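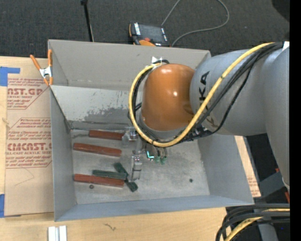
A grey metal bin on a wooden tabletop, with a robot arm reaching in.

Sanne Van Rooij wants the reserve driver rule changed before the series returns in September. The Skukent team manager lost her second driver to a wrist injury at Hedley and had to run one car for 2 rounds.

"We had a replacement ready," she said. "He'd done 19 laps in testing and they wanted more. Where was he meant to do them?"

Lurdes Pacheco, who runs the rival Trummer team, disagrees. "It's a fast field and you need the miles – I wouldn't lower it."

Van Rooij said the missed races cost Skukent five places in the standings. She will put her proposal to the other teams at Stakoleck, where her injured driver hopes to be back in the car.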